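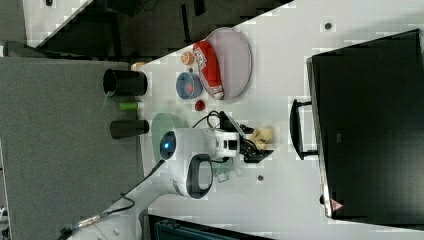

Hubert Baumgartner asked after last week's session whether a serving and a portion aren't just the same thing said twice. No, and most of today hangs on the difference, so start there.

**Serving** – what the label is worked out on. Chosen by the maker within the rules, printed on the pack.

**Portion** – what ends up in front of the person. Chosen by whoever pours.

They match sometimes. Mostly with things that come one to a pack: a yogourt, a muffin bar. Much less with anything you shake out of a bag or spoon from a tub.

## Worked one (do it again at home without looking)

Made-up cracker label, bag is 275 g, serving is 30 g, fat is 7 g per serving.

- servings in bag: 275 ÷ 30 = a bit over nine
- fat in whole bag: 275 ÷ 30 × 7 = 64 g and a bit
- fat per 100 g: 7 ÷ 30 × 100 = 23.3 g

The per 100 g line is the one to compare brands with. Two bags, two different serving sizes, the "lower fat" one can come out higher. Several of you compared the per serving colums on the last worksheet. Marks lost there.

Don't round until the end!! If you call it nine servings you get 63 and then wonder where the rest went.

## Dishes

Bowls are worse than plates for guessing, in my view. A wide shallow one looks full early, a deep one looks half empty with the same food in it. Colour of the dish, size of the spoon, lighting – all been studied, results all over the place. Don't write "smaller plates make people eat less" as a flat fact in your assignment. Write who was studied, what they ate, whether they served themselves.

Rüegg handout has the bowl exercise. You need:

- one bowl that holds 300 mL, one clearly bigger
- dry cereal, any
- kitchen scale, zeroed with the bowl ON it
- someone who hasn't read the handout

Get them to pour "a normal breakfast" in each. Weigh. Don't tell them what it's for till after. Write down grams, not cups – cups are volume and flakes don't pack the way puffs do.

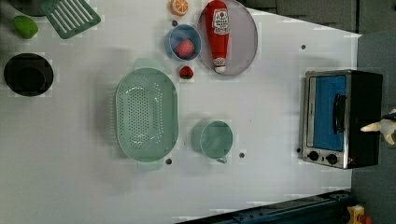
Same person, same day if you can manage it, but not straight after eachother. Leave a gap of an hour or so. Someone who has just poured one bowl will copy it into the next. Swap the order for your second person.

If the two weights come out the same, hand it in anyway. That's a result.

## Kids' portions

Short section, more in February.

- appetite jumps around from day to day, one meal tells you very little
- adult label serving isn't a target for a four-year-old
- offer a small amount, let them ask for more
- "finish your plate" – see the Flulunach reading, pages on pressure at the table. Skim the intro, it's slow

Altport group: your parent interviews need the consent sheet signed BEFORE the interview. Not after.

## For next time

1. Cereal exercise, two people, table of grams.
2. Three labels from your own cupboard, everything converted to per 100 g. Show working.
3. One paragraph on a food where serving and portion do match. Not yogourt, I've used it.

Bring a calculator. Phones are fine too.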